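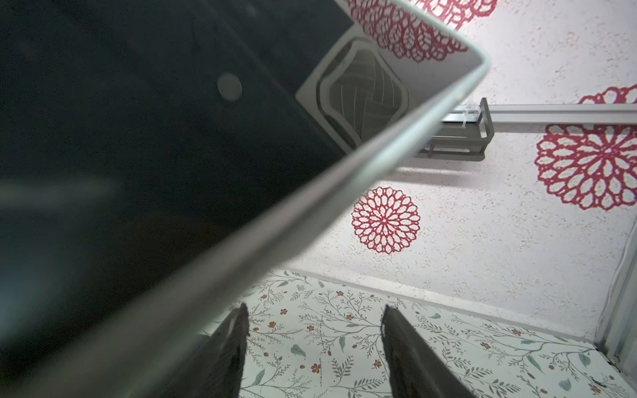

How Soap Gets Your Hands Clean

Water on its own is poor at removing grease. If you rub butter on your fingers and hold them under the tap, the water forms beads and runs off. The butter stays where it is. Soap changes this.

What soap is made of

Soap is made from a fat or an oil and a strong chemical called lye. The fat can be olive oil, coconut oil or shea butter. When the two are mixed, they react and turn into two new substances: soap and glycerin. The reaction has a long name, saponification (say "suh-PON-if-ih-KAY-shun"). Lye burns skin, so children must never handle it. In a properly made bar, the lye has been used up.

Two ends, two jobs

Soap is built from tiny parts called molecules. They are far too small to see. Each soap molecule has a head and a tail. The head is attracted to water. The tail avoids water and is attracted to oil.

When you wash, the tails push into the grease on your skin. The heads stay outside, in the water. The grease breaks into very small drops, each one surrounded by soap molecules. A drop like this is called a micelle (say "my-SELL"). Rinsing carries the micelles away, along with dirt and many germs that were held in the grease.

Does more foam mean cleaner hands?

No. Foam is air trapped in thin films of soapy water. Some soaps clean well and make little foam. Hard water, which contains a lot of calcium, also reduces foam. The calcium joins with the soap and makes a gray solid called soap scum. This is the ring you may find around a bathtub.

How a bar is made

The Stavora soap works in Plellthorpe makes bars by the cold process. Each batch fills one long mold and is cut into 835 bars. The bars then sit on racks in the Liston drying room, where water slowly leaves them and they become harder. A bar that has dried fully lasts longer in the shower.

Try it

You need a shallow dish, water, ground pepper and a drop of dish soap.

1. Fill the dish with water.
2. Sprinkle pepper on top. Wait 10 seconds.
3. Put soap on one fingertip and touch the middle of the water.

The pepper moves to the sides. Soap weakens the pull between water molecules at the surface, and the stronger pull at the edges drags the pepper outward.

Words to know

Glycerin: a clear, thick liquid that holds water.
Lye: a strong chemical used to make soap.
Micelle: a tiny ball of soap molecules, often with oil inside.

700 shares | 10 comments

Related
Why Does Skin Wrinkle in the Bath?
What Is Beeswax?
How Toothpaste Works
A Look Inside the Mudgway Lavender Farm

© 2027 Stavora Learning Pages | Contact | Back to top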